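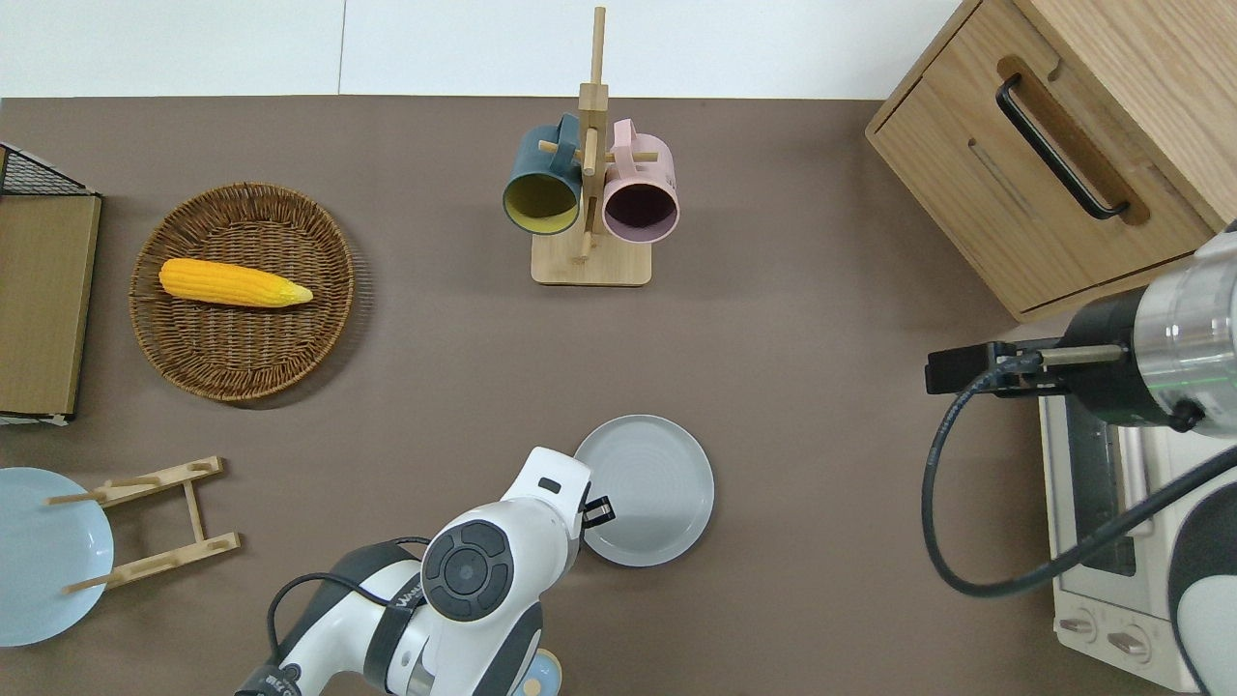
Opening (2 minutes, slides 1 and 2)

Hi everybody, I'm Judit Hegyi, I run the operations desk at Gremton, and yes, "desk" is singular. We have one desk. It has two chairs and a phone that has been there longer than me.

Say thanks to the organizers for the slot right after lunch. (Pause. If they're sleepy, ask who in the room has ever been yelled at by a customer about a voltage dip. Hands up. Keep mine up longest.)

What I want to talk about is fault records. I know, I know. But stick with me, because we spent a year cleaning up ours and it changed where we send the crews, and I think plenty of you have the same mess in your filing cabinets.

Who we are (slide 3, map)

Go fast here. Small town utility, we buy all our power, we own the wires. Two substations, Krishnan on the north side and the old one by the rail yard. Most of the trouble comes off one overhead feeder that leaves Krishnan and runs out along the Stosik road, through a lot of trees and past the quarry.

That feeder has 1246 customers on it. Point at the map, they can't read the labels from the back. Mention the dairy at the far end, it comes back later.

What our records looked like (slides 4 to 6)

Slide 4 is the scan of the paper log. Let them read it for a few seconds. My favorite is the line that says "fixed, same as last time." Last time what? Last time where?

So the way it worked, a call came in, whoever picked up wrote it in the log, the crew went out, and when they got back somebody filled in a cause. If it was three in the morning the cause was "weather." If it was a nice clear night it was "unknown." We had one that said "bird?" with the question mark, and I've got a lot of respect for that question mark.

Slide 5, the cause list. We had 27 cause codes. Some of them were the same thing spelled two ways, and there was one for "equipment" and another for "equipment failure" and I still can't tell you the difference. The crews used maybe four of them. I don't blame them, I'd have done the same standing in the rain with a clipboard.

Slide 6. Skip if running late.

The cleanup (slides 7 to 9)

This is the part people ask me about afterward so slow down.

We took every outage on that one feeder for the past three years. Just the one feeder! I'd really push that if you go home and try this. We started out wanting to do the whole town and gave up inside a month, it was too much typing and too many arguments.

There were 196 records. I read each one out loud in the break room with two of the line crew leads, and we tried to work out what had happened. Sometimes they remembered it right away. Sometimes they remembered two different things. When they couldn't agree we left it as not known and moved on. Please don't guess. A guess in the database looks exactly like a fact a year later, and you'll plan a budget around it.

For each one we wrote down four things: the nearest pole number, what got damaged, what we think did it, and which fuse or breaker opened. The last one turned out to be the most useful and it was the one the paper log never had a column for. We got most of those from the warehouse slips, where the crews sign out replacement fuses. So if you're missing data, go talk to your stores people before you talk to a consultant.

(Somebody will ask about software here. The answer is we used a spreadsheet for the whole first pass. We moved into the Bokov system after that. Don't get dragged into a Bokov discussion, offer to talk at the break.)

What came out of it (slides 10 to 12)

Slide 10 is the feeder map with the dots. Let it sit there for a second, the clump on the right side does the work for me.

We'd always said that line had a tree problem. Everybody said it, I said it, it was in the budget request every year. And there is a tree problem, I'm not letting the trees off. But the clump past the quarry wasn't trees. It was a stretch of old connectors and a handful of cracked insulators, and it kept getting logged as weather since it mostly let go on windy or wet nights.

So we'd been sending the trimming contractor out there every spring, paying them to cut back trees that weren't doing much harm, and the lights kept going out at the dairy.

Slide 11, before and after pictures of the connectors. The crew took these on their phones, they're a bit dark. Fine.

We changed hardware on 17 poles. That was the whole job on that stretch, our own people did it as planned work in daylight, with two short shutdowns that we wrote to customers about ahead of time. The dairy got a phone call from me as well, and they moved a milking around it, which was nice of them.

Slide 12. I don't have a big savings number for you and I'm not going to make one up. We've had one winter since. It was a mild one. What I can tell you is we haven't been back to that stretch at night, and that the trimming money went to the section near Krishnan where the branches really were in the wires. Ask me again in December.

Things I'd do differently (slide 13)

Bring the crews in sooner. We'd already picked the new cause codes before we asked the people who have to use them, and we had to redo it. The new list has eight and fits on a card in the truck.

Also I'd leave a "don't know" box from day one. We left it off the first version because we thought people would hide behind it, and what they did was hide behind "weather" again.

And the pole numbers. Oh boy. Some of ours were missing or painted over, and one run was numbered twice in opposite directions. If your tags are bad, fix the tags first. It's boring work and a summer student can do a lot of it with a safety vest and a good map.

Where it stands now (slide 14)

We've started on the rail yard feeders. Shorter lines, more underground, and the records are worse if you can believe it. Cable faults are harder for us because the joint locations are in people's heads, and two of those heads are retiring. We're buying them both a lot of coffee.

Questions

Leave ten minutes. I have paper copies of the cause card in my bag, hand them out row by row so they don't all come up front.

If they ask about automatic reclosers: we have one, it's slide 15, hidden.

If they ask who pays for the break room time: regular hours, wet days mostly, when the crews were in anyway.

Get the clicker back to the sound desk before the coffee break.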